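Search this site Type and press enter

The Open Hand Rule

I got the job at Prukeo because I could type fast and didn't mind cold rooms. I was supposed to be checking invoices. By September they had moved me upstairs to Rules, which was a hallway with a desk in it, and handed me a binder so fat it had its own shelf.

There were 822 rules in that binder. I know because I had to renumber them! Somebody years ago had deleted rule 31 and never closed the gap, and an auditor over in Bindulton had written us a very stiff letter about it. So my first three weeks in robotics were spent turning 32 into 31, and 33 into 32, and so on until my eyes watered (and yes, I messed up somewhere in the four hundreds and had to go back).

You learn a lot about a company from its rules. Most of them are scars. "Do not reach across the belt with a sandwich." "Do not name the arm after a supervisor." There was a whole page on ladders, and we didn't own a ladder. I read them on the bus, I read them in the bath, and I started to like them, the way you like an aunt who worries too much.

The one I got stuck on was the open hand rule. It was way at the back and it went like this:

"Before any pick, the hand shall come to rest open over the part, and shall wait."

Shall wait. It didn't say how long. It didn't say what for. I asked downstairs and got four different answers, all of them given with total confidence. One guy told me it was so the air could settle. I still think about that.

My boss wanted it gone. The new contract was for a sorting line in Zistirville, with 924 bins to fill every shift, and a wait on every pick adds up fast. She gave me until lunch the next day to write up the case for cutting it, and she said it nicely, but she said it while walking away. So I opened Sala.

Sala was our practice world, the program where we tried everything before a real arm was allowed to move. I wasn't really trained on it. I had a login and a cheat sheet taped inside the binder cover, and I'd mostly used it to look at the colors, which were like something from a candy store. I stayed late with a bag of pretzels and loaded up the plainest job they had, one block to pick up off a flat surface. Then I paused it at the wait and put it up on the big monitor. 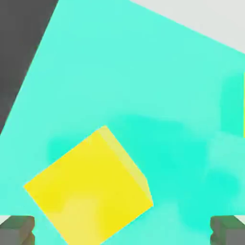
The yellow cube in Sala, at the wait.

I don't know how long I looked at that thing. Long enough to finish the pretzels. The cube was turned corner-up on all that blue-green, like a baseball diamond, with a gray finger on either side of the picture. And I caught myself doing the arm's job for it. Is it turned too far? Should the hand turn too? If I were closing those fingers, would I go for the flat sides or would I end up pinching the corners like an idiot?

So I ran it both ways. With the wait, the arm gave its wrist a little twist before it went in, and the cube came up clean. Without the wait, it went straight down with whatever angle it had guessed on the way over. Sometimes that was fine. Sometimes the cube squirted out sideways like a bar of soap and I said a word that is covered by rule 206.

I ran it again. I ran it until the cleaning crew turned the hall lights off on me and I had to wave my arms around to get them back.

And you know what, the wait didn't need to be long. The old setting was a full 2 seconds, which feels like a week if you're the one watching. Somebody had picked that number a long time ago, for an arm that got scrapped before I was hired. I kept shaving it down. At half a second the twist still happened and the cube still came up. Go much shorter and we were back to soap.

I wrote it up at my kitchen table around midnight. I didn't make the case for cutting it. I made the case for finishing it – for saying how long, and what for, and who had to check. My version went:

"Before any pick, the hand shall come to rest open over the part for half a second, or as long as it takes to confirm the angle of the part. If the angle can't be confirmed, the hand shall rise and the arm shall ask for help. Test in Sala first, then on the real line, with the real parts, before changing this number."

I was very proud of "shall rise." I read it out loud to the refrigerator.

My boss read it standing up, holding her coffee over my desk in a way that made me nervous for the binder. She asked if the practice runs were proof. I told her no, they were practice, and the real line could still surprise us, and that was why the last sentence was in there. She read the last sentence again. Then she asked me what happened to the 924 bins.

I said I didn't know yet. I'd never said that to a boss before! My ears got hot. She tapped the page a couple of times and told me to pack a bag, because I was going to Zistirville with it, and I'd better bring a sweater.

It was a four-hour ride. I took the window seat and put the binder on the seat next to me with the belt across it, since it slid on the turns. Somewhere past the Bindulton exit I got it open on my lap and went looking for the page on ladders. If I was going to be in Rules I figured I might as well start asking about those too – what they were for, and who had been up one, and how far they'd fallen.

Contact | All stories copyright the author, please ask before reposting | Back to top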